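Glaze fit and the small pottery: an interview with Busisiwe Moodley

2021-07-06

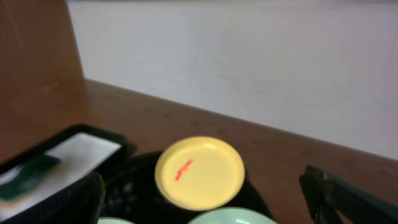 Busisiwe Moodley has run the test kiln at Jimside for 11 years and has kept a written record of every firing. Most of the entries concern crazing, the network of fine cracks that appears in a glaze when it shrinks more than the clay underneath. She regards it as the most common fault in tableware made by small potteries, and the one most often blamed on the wrong cause.

"People say the kiln was opened too soon," she says. "Opening early can bring the cracks on sooner. If the glaze fits the body, you have a fair margin. If it doesn't, you can leave the door shut for two days and it will craze on the shelf in the shop."

The principle is simple. Clay and glaze both contract as they cool, each at its own rate. A glaze that contracts slightly less than the clay ends up under light compression and is stronger for it. A glaze that contracts more is left in tension, and glass is weak in tension. Sodium and potassium raise the contraction of a glaze. Silica and boron, in moderate amounts, lower it.

Her usual first correction is to add silica in small steps and fire a row of tiles. The current series, which the workshop calls Clevell after the lane where the clay store stands, ran to 32 tiles before she was satisfied. The base recipe had come from an old handbook and was written for a different clay.

"The recipe was sound," she says. "We had changed the body under it. The supplier altered the blend in January and the sheet that came with it said nothing about expansion. I only found out when the pale glazes began to go."

Pale glazes on tableware are a particular difficulty, in her view, as the cracks take up tea and show brown within weeks. Dark glazes can carry the same fault for years without the owner noticing. She tests both in the same way. Each tile is heated in a domestic oven, dropped into iced water, dried and rubbed with ink. The cycle is repeated with the oven set higher each time. A tile that survives the last setting is put away in a drawer and looked at again after several months.

The drawer matters more than the oven, she says. Some bodies are porous enough to absorb moisture from the air and swell by a very small amount, which pulls on the glaze long after firing. "Delayed crazing is the one that comes back to you. The customer has had the plate for a year. You can't tell them it passed the test."

For that reason she fires the body as fully as it will stand. Rarnura, the pottery that shares the clay store, fires the same clay lower to save on fuel and accepts a higher absorption figure. Moodley does not criticise the choice. Their work is largely planters and wall pieces, where a cracked surface does no harm.

Her records fill 113 sheets, kept in ring binders and sorted by body first and glaze second. She tried sorting by colour and gave it up. Each sheet lists the batch weights, the position on the kiln shelf, the cooling rate and the thickness of the coat, measured with a pin before firing. Thickness is the entry that other potters tend to leave out.

"A thick coat will craze where a thin one holds," she says. "If you don't write it down, you end up comparing two tiles that were never the same thing."

The next series, named Yeh, will look at the opposite fault. Shivering occurs when the glaze is under too much compression and flakes from rims and handles. It is rarer than crazing, and she treats it as more serious - a loose flake of glaze is sharp and can end up in food. She has 80 blank tiles cut and drying for it, all with a raised edge, where shivering normally starts.

Firing will begin once the new elements have been fitted and the kiln has been checked with cones on each shelf.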